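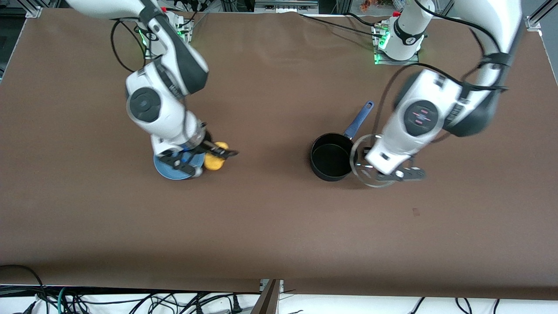

Pan and lid task, both arms, brown cover on the table. Left arm has the lid, right arm is on the plate.

November 10, 2018

Shared bench, evening session. Present: me, Anas Amrani, Ghizlane for the first half. Hajar wants the notebook kept properly from now on, so I'm writing down the dull parts too.

The plan was to run the two-arm kitchen routine end to end without touching the keyboard. I said last week that I didn't believe it would do that and I still don't, but I'd like to be wrong in a way that shows up in the log.

Routine as it stands in the Naso script: the robot's left arm deals with the lid, the right arm deals with the plate and the yellow fruit. Both are allowed to move at the same time. That last part is Yasmine's idea. She thinks it saves time. My view is that it saves a few seconds per run and costs us an evening every time the two arms disagree about who owns the middle of the table.

Ran it 40 times. Counting a run as good only if the lid ended up seated on the pan and the fruit ended up on the plate, with no hand near either. By that rule we got 6. Anas A. has a different number in his sheet because he counts a lid resting on the rim as a success. I don't. A lid resting on the rim slides off when you pick up the pan by the handle, and picking up the pan is the next thing we claim we're going to do. We argued about this for longer than it deserved. For now both numbers go in the log, in separate columns, with the rule written at the top of each.

Notes on the lid. It's clear glass and the table shows straight through it, so whatever the Clalteck vision code says it is finding, I doubt it's finding the lid. My guess is it's picking up the thin metal rim and filling in the rest. Tried turning off the overhead light on the left side: worse. Tried it with all the lights on: same as before, maybe. Anas wants to put a strip of tape across the glass. Fine as a test, but then we've built a robot that handles lids with tape on them, and I want that written next to any result we get from it.

Tilt is the other trouble. The gripper comes in with the lid at an angle and is supposed to level it over the pan before lowering. In the bad runs it starts down before it has finished leveling. I slowed the left arm to 57 percent and the leveling looked cleaner to me, but I only did a handful that way and I was hoping to see it, so treat that as a mood and not a measurement.

Notes on the plate. The right gripper takes it by the rim, which works, in the sense that the plate stays put while it's held. What it does after that is less good. The fruit sits right up against the plate and the fingertips touch it on the way in. On several runs the fingers nudged the fruit before they closed. It's round and so of course it rolls. Ghizlane's suggestion was to start the fruit further off and come at the plate from the other side. Sensible, cheap, didn't get to it.

The pan handle points away toward the arm bases at the moment. I left it there. If someone turns it toward the front edge the saved positions are all wrong, so please don't, or if you do, say so on this page. The start pose for the pan is saved as 649 in the position table. There is an older one with nearly the same coordinates that was taught before the cover went on. Don't use that one. I'd delete it but Hajar's script may still call it and I haven't checked.

The brown cover: I was against it and I'm now only half against it. Less glare than the bare top. It does crease, though, and a crease under the pan would be enough to change the height by more than the lid routine forgives. I smoothed it by hand between batches. That should count as a hand near the work and I've noted which batches.

Bomusell firmware update: not installed. The release note promises "smoother coordinated motion" and gives no figures. I'll install it after we have a baseline I trust, otherwise we'll never know what changed what. Same answer for the Helmy planner that Anas Fawzy keeps sending me links to. It may be very good. The demo video has one arm, a cardboard box and a cut every few seconds.

Cables at the front are a mess and that's on me. Sort them before the next session - one foot through a loop and we lose the calibration, and I'm not redoing that again.

What I think we know tonight: the grippers can hold both things. The rest of the routine is luck plus good starting positions. Yasmine will say I'm being gloomy. She's welcome to run the next batch, with my rule for counting.

To do
Run a batch with the arms taking turns, same start positions, and compare. (me)
Tape on the lid, one batch, marked clearly. (Anas A.)
Fruit further from the plate, approach from the far side. (Ghizlane)
Find out whether anything still calls the old pan position. (Hajar)
Proper test of left arm speed, order shuffled so I can't fool myself.
Cables.

Added later, before locking up: Anas reran my last batch from the recorded start positions with nothing changed and got a different result on two of them. So the runs don't repeat even when we think they should. Either the pan isn't going back to the same spot or the arm isn't. Put a mark on the cover for the pan first and check that before anyone touches the code.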